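Clindano Break Area Arm: data card

Maintained by Marcelino Carrasco, Trilach, Sepúlveda site. Last changed in March.

Summary

This data set contains recordings of a small robot arm which works with drinking mugs. It was made at Trilach, a company that assembles water meters. The kitchen staff of the canteen used the recordings to discuss how their work would change when a part of the mug handling is done by an arm. The recordings and the notes from these discussions are published together, and we ask that you do not separate them.

Contents

1569 episodes, in folders by working shift
notes/ with comments from the staff, translated to English
tasks.csv with the list of tasks and the names of the objects
CHANGES with corrections after the first release

Every episode has one task. The most frequent tasks are "turn the handle to the right", "move the mug to the back" and "lift and put down". Episodes where the operator stopped the arm by hand are kept and have the value "stopped" in the last column of tasks.csv. In the first release this column was missing for 41 episodes. It is now complete.

How the work was organized

Two persons from the canteen learned to operate the arm. They were paid their normal hours for this, and the dishwashing was covered by colleagues from another shift. The training took longer than I planned, over 19 hours for each person, mainly because my first manual was written for engineers. The second version of the manual was corrected by the operators and it is much shorter.

Mugs with a handle are harder than glasses. The arm has to come from a side where the handle does not disturb, and a wide handle leaves less space for the finger. The mint-green mug with the steel rim is called "mug_green" in tasks.csv.

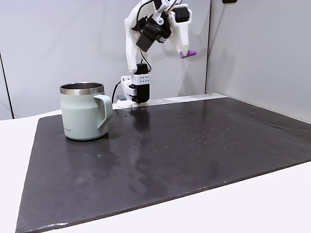

Will the arm replace somebody in the canteen?

The agreement with the staff says that no position is removed during the project, and that the hours which become free go to food preparation. What happens after the project is not decided, and this data card cannot promise it.

What changed for the staff

The operators wrote that their hands hurt less at the end of the shift, but that they were more tired in the head. To watch the arm and be ready to stop it is also work, and in the beginning it was not in the work plan. Now there is a change of operator after each series. One operator asked that the arm does not run on Friday, when the canteen has the most guests, and we followed this.

The comments in notes/ are not all positive. I did not remove the negative ones.

Limits

All episodes come from one workplace and the operators had similar experience. Do not use the length of the episodes to measure how fast a person works. The license does not permit it, and the numbers are not suitable, as many pauses were made for conversation.

Tools

The episodes can be opened with Plosenix 2 or later. Older versions read the folders but they ignore the column with the stopped episodes.

Contact

Please write to Marcelino Carrasco through the Clindano project page. For errors in the translation of the notes, give the name of the file and the line. I answer in English or Spanish.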